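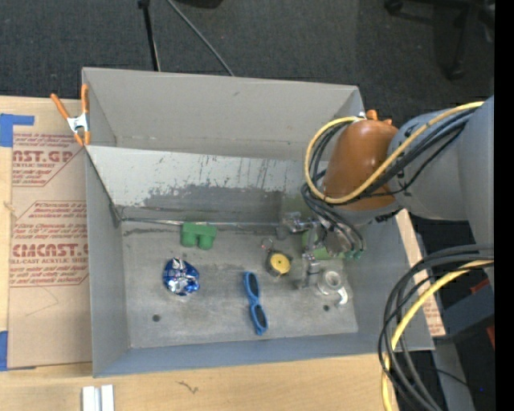
Sunglasses, a foil packet and a few other odds and ends in the picking bin at Clolow. Photo: Brayden Bouchard

Local workshop wants your junk drawer

By Farah Kwok

I've spent a lot of mornings in Londale council meetings, so when Mirjam Declercq rang and asked if I'd like to come and watch a robot rummage through a metal bin instead, I had my coat on before she'd finished the sentence.

Mirjam runs the picking project at Clolow, in the old Geerts building behind the rail yard (you'll know it if you ever bought a mattress there). The team is putting together a big collection of pick attempts, good and bad, which will be used to train a program called Fluveo. The hope is that Fluveo will learn to look at a jumble of stuff it's never met before and work out where to grab.

And it really is a jumble! I'd pictured neat little cubes in primary colours. What they had in there was closer to what I find under the car seats every spring: blue-framed sunglasses, a crumpled foil packet, a round yellow-faced thing I took for a tape measure, a couple of green bits and a metal ring with a hook on it. The bin itself has had a hard life. There's a big dark scuff across the sloping panel and scratches running up from it, and I felt a bit better about the state of my own baking trays.

The routine goes like this. Someone tips in a fresh batch, the arm reaches down and has a go at something, and the system saves what the camera saw, where the fingers went and whether anything came up with them. Then it does that again. On a decent day they get through 64 batches, and every batch gets several tries.

I asked Gijs Smits, who was minding the arm while I was there, whether he gets sick of watching it miss. He said the misses are half of what they're after. "If I only keep the good grabs, it never finds out what a bad one looks like," he told me. He has strong feelings about foil, by the way. It squashes into a new shape each time it's handled, so the same packet can be easy one minute and hopeless the next. Sunglasses he doesn't mind, as long as they're folded.

Things have moved along since March, when the project started with one arm, 40 objects and a lot of borrowed extension cords. Kristof Jansen looks after the object shelves now, and he's fussy about them in a way I found quite charming. Everything gets a number and goes back in its own tub. Anything that cracks or sheds bits is retired, and he writes the date on it with a marker before it goes in the bottom drawer.

What he's short of is variety. The program gets too comfortable if it sees the same favourites all the time, so Kristof would love donations from the neighbourhood. Small household things are best, nothing bigger than a coffee mug, and odd shapes are very welcome. He can't take glass, batteries, food or anything with a sharp edge. It doesn't have to work, and you won't get it back.

There's a drop-off tub inside the front door at Clolow on weekdays until 3 in the afternoon, and it'll be there for the next 7 weeks. Mirjam says to knock loudly if the door's shut. I've already handed over a garlic press, a bath plug and one half of a pair of castanets, and Kristof has promised to email me when the castanet gets its turn.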